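Rechercher un produit, une référence…

Cellule à deux bras Zirel — configuration, entretien courant et pièces de rechange

La cellule Zirel est un poste de manipulation de table à deux bras, livré prémonté par Elside. Elle est destinée aux essais de préhension sur objets souples et rigides. Cette page s'adresse aux utilisateurs qui ont déjà reçu le matériel ; elle complète la notice de mise en service sans la remplacer.

Composition

Deux bras à segments blancs perforés et articulations noires, montés sur un rail commun à l'avant de l'enceinte. Une carte électronique par bras, fixée près de la base. Parois claires sur montants en aluminium. L'alimentation et le calculateur restent hors de l'enceinte. Le logiciel Xavier est fourni avec la cellule et gère la mise sous tension, la prise de zéro et le journal des défauts.

Mise en place

Poser la cellule sur un plan stable, de niveau, d'une charge admissible de 75 kg. Serrer les vis de fixation du rail en croix, en deux passes. Raccorder ensuite les câbles de bras, puis les cartes, puis l'alimentation. Le câble violet doit former une boucle libre autour de chaque articulation ; une boucle trop courte tire sur le connecteur dès que le coude se déplie, une boucle trop longue finit sous la pince. La bonne longueur se règle bras tendu, à la main, hors tension.

La prise de zéro se fait bras par bras, le gauche en premier. Xavier refuse de lancer un programme à deux bras si l'un des zéros date d'avant le dernier démontage.

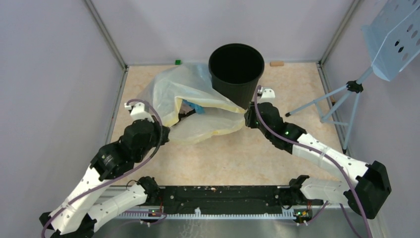 Cellule Zirel, les deux pinces au travail sur un sac plastique translucide et un seau noir.

Les films plastiques sont les objets les plus exigeants pour le réglage des pinces. Un effort de fermeture trop élevé fait forcer l'actionneur sur une épaisseur presque nulle. Pour ce type d'essai, Gerd Brinkmann, qui suit les cellules installées à Kestadbridge, recommande de partir du profil « souple » et de monter par paliers de 4 %. Le profil « rigide » convient aux récipients saisis par la paroi, mais pas à un objet pris en même temps qu'un film.

Entretien courant

Dépoussiérer le rail au pinceau sec. L'air comprimé est à proscrire : il pousse les particules vers les cartes. Essuyer les doigts des pinces avec un chiffon non pelucheux, sans solvant. Toutes les 300 heures, contrôler le jeu du coude — bras hors tension, segment maintenu d'une main — et resserrer les vis de segment. Les filetages dans les pièces perforées supportent mal les reprises de couple répétées ; remplacer la vis si elle tourne sans accrocher.

Remplacement d'un câble de bras

Couper l'alimentation et attendre l'extinction des voyants. Repérer le passage du câble avant de l'ôter, débrancher côté carte, puis côté pince. Poser le câble neuf dans le même ordre inverse et refaire le zéro du bras concerné. Le câble d'origine est donné pour plus de 2000 heures. En cas de défaut intermittent signalé par Xavier, changer le câble avant de mettre en cause l'articulation.

Pièces de rechange

Câble de bras, doigt de pince, carte de base et jeu de vis de segment sont disponibles séparément. L'articulation de coude est fournie appairée et ne se commande qu'avec le numéro de série du bras.

Assistance technique Elside : Ourania Margaritis. Retours atelier : Cristian Paucar.

Page mise à jour le 7 octobre 2019.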